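Trundwood snack maker to cut salt, move packing line

TRUNDWOOD, May 1999 - Tikkanen, the snack company that has made chips and crackers in Trundwood since the 1960s, will cut the salt in most of its products by 10 percent and move its packing line to a larger building on the east side of town, the company said.

The new recipes go into production in October. Prices will stay the same through the end of the year, according to plant manager Remo Donati.

Donati said the company had been testing the lower-salt chips with shoppers since the winter. Tasters were given the old and new versions on separate days and asked to score each one for flavor and crunch.

"The plain chips were easy," Donati said. "The cheese crackers took us a lot longer, and we went through several batches we did not like ourselves."

Two products will keep their present recipes. The company's salted peanuts and its rye sticks sell mostly to bars and restaurants, and Donati said those customers had asked for no change. 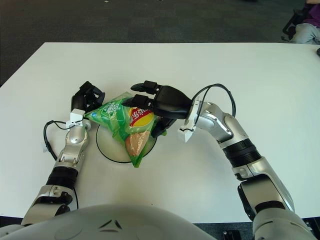
A snack bag on a plate. Tikkanen's new recipes reach stores this fall.

The packing line now shares a floor with the fryers on Mill Street, where trucks have to back in from the road. Neighbors have complained for years about early morning deliveries. The new building, a former furniture warehouse on Cunum Road, has a loading yard behind it and space for 3 trucks at a time.

Frying and baking will stay on Mill Street. Finished chips will be driven across town in sealed bins twice a day.

The town council approved the change of use for the warehouse last week. Council member Viola Cocco voted in favor but asked for a limit on night traffic along Cunum Road, where the speed limit drops near the elementary school. The permit bars truck deliveries between 10 p.m. and 6 a.m.

"We want the jobs to stay here, and we want people on that road to be able to sleep," Cocco said.

Tikkanen employs 100 people in Trundwood. The company said there would be no layoffs and that packing workers would keep their current shifts. A shuttle van will run between the two sites for the first year.

Settimio Colombo, who has worked in packing for most of his career, said the extra room would be welcome. "In the summer it gets very hot next to the fryers," he said. "I just hope they put in enough parking."

The warehouse has stood vacant since the furniture store closed. Work on the roof and floors is due to begin next month. Donati would not say how much the company is paying for the building.

Residents with questions about the truck route can call the town clerk's office during business hours. Copies of the permit are available at the front desk.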